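Support ticket: tabletop finish, Ortner bench top
Opened 28 December 2019
Product: Worell sealer, gloss
Status: waiting on reply

Hi! I wrote in once before through the Floltisex web form and never got a ticket number, so I'm starting over. I have the marble-pattern top from Ortner (white with the tan veins, the big one) and I'm trying to figure out why one area looks cloudy to me when I wipe it down. It's hard to describe because the pattern has cloudy tan parts in it anyway, so I keep second-guessing myself.
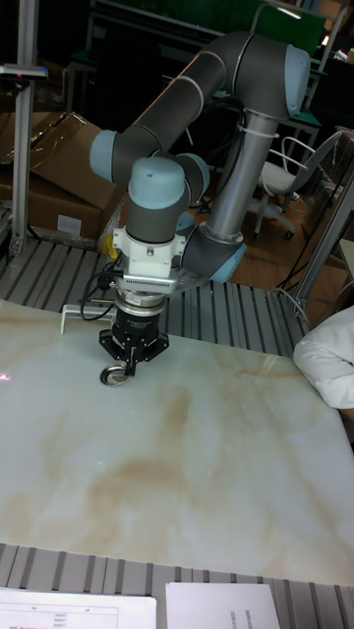 Top surface, gloss side, with the tan veining.

What I've tried so far:

Wiped with plain water and a soft cloth. No change.

Wiped with the Traltutance cleaner, 2 passes, dried in between. It looked better for maybe an hour and then I could see the haze again if I crouched down and looked across it.

Buffed a small patch by hand with a 3000 grit pad. This was probably dumb, I know, your care sheet says not to, but I only did a patch near the back and it didn't get worse (or better).

Room was at 53 percent humidity when I put the sealer on back in October. The can says under 60, so I figured I was fine?

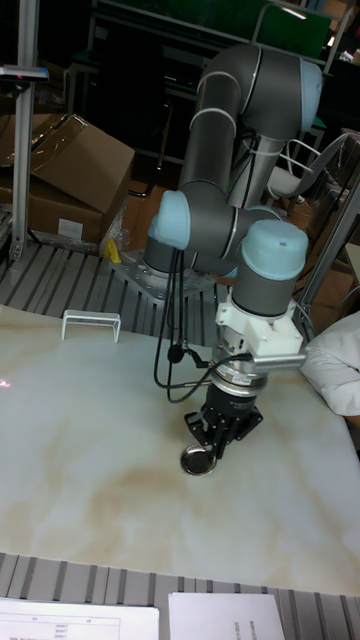
My other question is about things that sit on the top all day. The care sheet says to put felt under anything with metal feet, and I haven't been doing that everywhere. The white wire mesh arch toward the left is the kind of thing I mean, with its two legs right on the surface, and I'd like to know if small legs like that can mark the finish or if the felt rule is only for heavy stuff. Same goes for paper. I've heard ink can transfer onto fresh sealer and I'd rather ask before I find out!

So, do I strip the cloudy area and recoat just that part, or does the whole top have to be done? If it's the whole top, how long before I can put things back on it? I have one unopened can of the Worell left and would love to not buy more.

Email is best, I don't always hear the phone. Thanks!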